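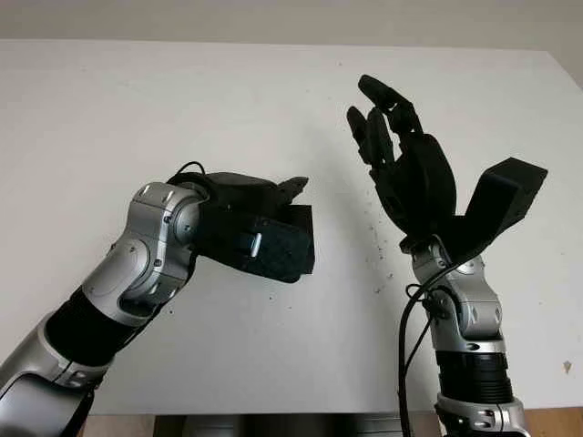 *Fig. 1. The Randon pair over the bench, left hand partly curled, right hand open.*

## Unit 2: Looking at a two-arm kit

Notes by Meifang Gu, revised 07/07/2021

We get to spend this whole unit on the Randon kit from Homow, and I'm so glad we do — it is the first one I've taught with where the hands are as interesting as the arms!

Start with the wrists in Fig. 1. Silver joints, round pivot caps, small screws you can get at from outside. Then look at the cables. They run outside the shell and loop near the wrist, so think about what a full turn of the joint would ask of them. (Lastport, our comparison kit, routes everything inside. Neater, but much slower to repair.)

**Before lab**

- Read chapter 21 of the Jin manual, the part on grip poses.
- Sketch both hand poses from the figure and label the thumb on the right one. It's broad and flat, and I'd love to hear what you think it does to a pinch grip.
- Write down 2 questions for Homow support.

**In lab**

Each group gets 30 minutes on the kit. Run the open-close cycle at low speed first, then try your own pose. Log every fault code, even the ones that clear themselves.

Review draft: 1000 words, one kit only, strong opinions welcome.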